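Household > Tidying > The Seat by the Wall

The Seat by the Wall: a gallery

Every home has one flat, soft place where clothes go between the body and the laundry. Ours is the gray seat. We bought it when we moved to Jellenthorpe, after a long afternoon of sitting on things in showrooms, and the plan was that people would read on it. In the first year I read 86 pages of one novel there. The bookmark hasn't moved.

Mounir Soliman, who shares the house and therefore the blame, maintains that a garment on a seat is "in progress." He can keep a sweater in progress from November until the weather turns. My own position is that a shirt may rest there for one night, two if it's a good shirt, and after that somebody has to fold it or admit it's dirty.

The fabric is the heathered kind, pale gray and a darker gray mixed together, sold to us as very forgiving. It forgives crumbs. It forgives lint and most of the cat next door. What it will not do is hide anything red, and between us we own a surprising amount of red.

Mỹ Ông came for lunch on 5th July and asked, very politely, where she could sit. I moved the pile to the bed. Mounir moved it back after she left - he said he'd had it in order.

Red on gray

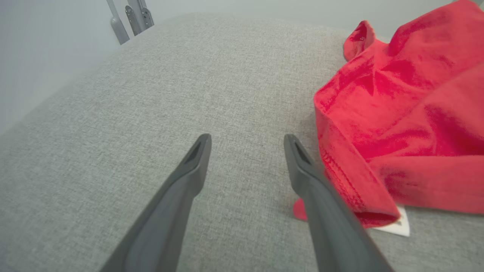 We did try a system. It was called Veltura, a name Mounir gave to a hook on the back of the bedroom door so that it would feel more important. Veltura held six things for almost a week and then came out of the door, taking a bit of paint with it. The screw holes are still there and I've hung a calendar over them.

So it's back to the seat, and to the rule about one night. I fold on Sunday evenings now, usually standing up, with the radio on. T-shirts go in thirds and then in half. Mounir rolls his, and the drawer won't close.

Contact | Copyright Jellenthorpe Household Pages | Back to top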